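April 18, 2021

Second go at the oil finish for the Siliņa stool, and I'm much happier than I was in March! Maarja was right about the sanding (she usually is, annoyingly). I'd been stopping too early, so this time I went up to 406 on the seat and left the legs at 200, and the oil went on like a dream. Two thin coats so far, with a third to go once I'm sure the underside isn't tacky.

The Plerkuvar oil smells stronger than the old stuff, so windows open please, even if it's freezing. Deividas says he got a blotchy patch near a knot on his tray and I've got one too, same sort of thing, a bit orange. Might be the batch? I'll try the Oris wax over a scrap before I go anywhere near the seat with it.

Cloths: cotton rags for oil only, laid out flat outside to dry, never in the bin (Deividas!!). The blue microfibre ones are for dust and nothing else.

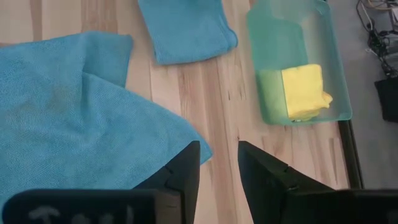

Blue dust cloths, one folded, one not.

Still to do: glue block on the back rail, find the good scraper, ring Grirnano and ask if the offcuts are still going cheap. I want enough ash for another seat.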